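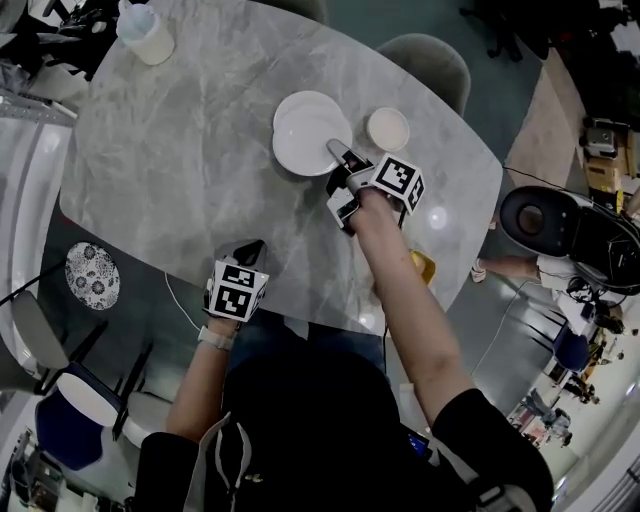 The Barkon 40 is a floating paddlewheel aerator for shrimp and fish ponds, built by Kindport and sold with a 2 hp motor. It keeps oxygen up through the night and pushes sludge toward the center drain. Most of what comes out of these ponds is sold whole to restaurants and home cooks, and a buyer wants shrimp of one size on the plate – two white plates stacked on a marble table will be filled from the same harvest, and they should match. Even growth starts with even oxygen, and that is the job this unit is made for.

Frame and floats
The frame is stainless steel. The 3 floats are molded polyethylene and can be replaced one at a time. Paddles are nylon and bolt onto the shaft with standard hardware.

Motor and gearbox
Single-phase or three-phase, please state which when ordering. The gearbox comes filled with oil. Change the oil after the first 40 days of running and once per crop after that. The motor cover lifts off with four bolts.

Placement
Set the unit at least ten feet from the bank and tie it off at both ends. In square ponds, place units in opposite corners so the water turns in one direction. Do not run the paddles with the floats on the ground.

Spare parts
Paddles, bearings, shaft couplings and float sets are kept in stock at the Elholm warehouse. Give the serial number when you order – units numbered below 2,042 use the older coupling, and the new one does not fit.

Orders and service
Sales: Lilibeth Maglaya
Parts and repairs: Wilfredo Tan
Prices on this page apply to orders placed after 21 April 2023. Freight is quoted separately.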